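Kitchen tips from the Gererden robot bench

We use cookies to improve your visit. Accept all | Manage choices

I spend my working days teaching a robot arm to move food about a simulated kitchen, and my evenings moving food about a real one. The arm has the better excuse for dropping things. Still, after one long winter of tests on a project called Riser, I find I've changed several of my own habits, so I'm passing them on.

First, the research, as briefly as I can manage. Riser is a way of training an arm to carry an open dish with food in it. The older method scored the arm on whether the dish arrived. Ours also scores it on what the food did along the way, and penalises any sliding. We ran 2,717 simulated carries in a kitchen we call Gastdale, which has never needed wiping down, and compared the two.

Clear the landing spot before you lift

The most useful result was the dullest. Plenty of failed carries were lost before the dish left the worktop, because the arm set off with nowhere to put the thing down and had to hover while it made up its mind. Hovering is where dishes tip. We added a rule that the arm must pick its landing spot first, and the failures of that kind very nearly stopped.

I now clear a space by the hob before I open the oven door. I used to do this with my elbow, holding a hot lasagne.

Hold the long way if you've only one hand

An arm with one gripper has to pinch the dish by a side, and so do you when the other hand is holding back the dog. Left to itself, our arm grabbed whichever bit of rim was nearest, usually a corner. A corner grip lets the dish swing. Once sliding cost it points, the arm drifted towards the middle of a side and took more of the wall in its fingers. Two hands remain the proper answer for anything heavy or hot.

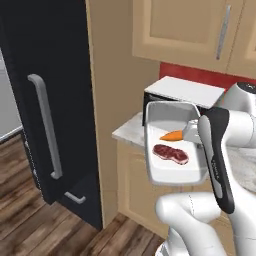 Put the heavy thing nearest your grip

Meat and root veg behave differently in a dish. In our simulation a steak stays put through most turns and a carrot rolls the moment it's given any encouragement. If the heavy item sits at the far end, the whole dish wants to dip away from you, and then the carrot goes to join it. Move the steak to the side you're holding and lay the carrot so it would have to roll against a wall. It takes a moment and spares you a hunt under the fridge.

For loose small things such as sprouts or new potatoes, I haven't a clever answer. Neither has Riser. It did worst on those, and we've put them in a section of the report headed "Future work".

Start slowly, stop more slowly

We expected most spills to come from fast carries. They didn't. A steady quick carry was fine, and 389 of the spills we logged came in the last short stretch, when the arm braked hard over the landing spot. The fix was to begin slowing down earlier. The average carry got roughly 4 seconds longer and the carrots settled down a good deal.

The same goes for a roasting tin with an inch of fat in it. Walk at your ordinary pace, then ease off well before the worktop. Set down the near edge, then lower the far one.

Don't correct a wobble with a bigger wobble

When the food slid, the untrained arm would tilt hard the other way, and you can guess where the food went next. The trained version mostly holds still and waits. I've tried this with soup and it works, though it takes nerve.

A word on the limits

All this was done in simulation, where nothing is greasy and a dish is never too hot to hold. We tried 13 carries on the real bench in March with a different arm, a Marikar, and a dish of uncooked pasta. It managed nine. The pasta from the other four is still turning up, most recently in my shoe.

The next round adds lids. I've told the team that foil doesn't count as one, and have been outvoted.

Enjoying these tips? Enter your email address to get our newsletter once a month. Unsubscribe at any time.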